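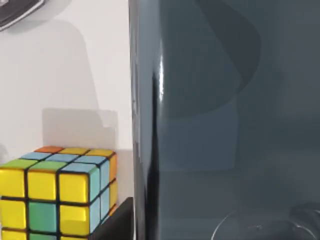 Rerkano Demonstration Cell – Open Day Configuration

Product group: Training and demonstration
Availability: On-site visits, July

The Rerkano cell is a small manipulation station for visitor sessions, sold as a matched pair: a physical bench unit and a simulator license that runs the same control program. Visitors see each task in simulation first, then on the bench. The standard task set is built on a color cube puzzle and covers approach, grasp, quarter turn and release.

Open day at the Droltau site

The cell runs from 9 a.m. in the Droltau hall. Each session lasts 30 minutes and takes one group at a time. The operator loads the cube task in the simulator, changes the approach angle on request and replays the motion from the wrist view. The same program is then sent to the bench unit. Questions on integration are taken at the Matos desk next to the cell.

Groups may bring their own part file for the last ten minutes of a session. Files should be sent ahead of the visit. Parts with thin walls or loose hinges are not accepted for the bench unit but can be run in simulation.

What is included

Bench unit with arm, gripper and controller
Simulator license, one seat
Cube task set with editable start positions
Spare finger pads, two pairs
Cover and transport case

Specifications

Bench width: 730 mm
Total weight, without case: 31 kg
Power: single-phase wall outlet
Simulator views: wrist, side, overhead
Lighting in simulator: adjustable, shadows on or off

Notes on use

Surface reflections in the simulator are set high by default. Lower them before using rendered views for vision work – the gloss setting is stored per material, and the finger and the cube stickers have to be changed separately. The shadow setting applies to the whole cell.

The bench unit must be bolted down or clamped. The Flakmont base plate fits without an adapter. Older base plates need the spacer kit, ordered separately.

Booking

Session times are assigned in order of request. State the group size and whether a part file will be supplied. Quotes for the full cell or for the simulator license alone are available at the Matos desk during opening hours.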